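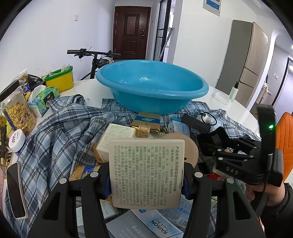
Les deux pinces au travail, côté carton imprimé.

Dimanche 5 avril 2026

Journée entière sur le projet du club Orkine, et j'ai le poignet en compote ! On s'est mis à deux autour de la table ronde, une pince chacun, avec tout le bazar dessus : la bassine, la chemise à carreaux, les boîtes, les crèmes, les trucs à grignoter. Le carré beige couvert de petits caractères verts, je l'ai pris de travers je ne sais combien de fois avant de trouver le bon angle (il faut arriver bien à plat et serrer tout doucement). On en est à 259 prises enregistrées, sur les 827 que demande le règlement de la coupe Rusura. Bon. C'est en juin, on respire.
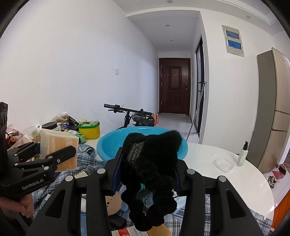

Orkine, le journal
Par l'élève chargée des prises, équipe Stotetti

Le bandeau en peluche noire, par contre, quel bonheur ! C'est mou, ça se laisse attraper par le haut, et les patins nervurés font le reste. Pendant ce temps l'autre pince s'occupait d'un emballage crème et orange, et on s'est gênés deux ou trois fois au-dessus de la chemise — à revoir, il nous faudrait un ordre de passage.

Il y a aussi le tri des fichiers qui m'attend. J'en ai relu presque 40 ce soir sur Eberhard (notre vieux portable, qui souffle comme un bœuf) et j'ai déjà envie d'en jeter une bonne partie, surtout celles où je vais trop vite. Mercredi on attaque les flacons à pompe et j'appréhende un peu, c'est rond et c'est haut. Penser à recharger les pinces et à rapporter la rallonge au lycée.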